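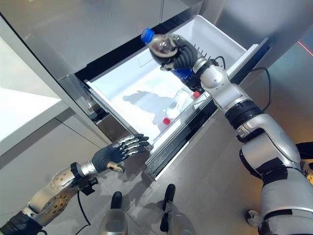 Does the salary floor follow me if I change employers mid-permit?
posted by Ataahua Halliday

I'm at Doolan on a sponsored work permit and Utell has offered me the same job in Trirmont. The pay is 46 a month less, which I could live with. My current letter says I must earn "the threshold in force," without saying in force when. The helpline kept me on hold for most of a morning and then suggested I read the letter.

Suqin Yan
A new employer means a new application, so you're measured against the threshold on the day Utell files. Mine went up by 844 a year between permits and I missed it by a whisker. Ask Utell for the exact figure in writing, base pay only. They don't count bonuses, however warmly your manager speaks of them. And don't resign until the approval is in your hand. I waited 10 weeks.

wuketgate_exile
get a lawyer. mine was 3,000 and mostly told me what Suqin just said but on nicer paper

Ataahua Halliday
Thanks both. Utell's HR says the base is "competitive." I have asked for it as a number.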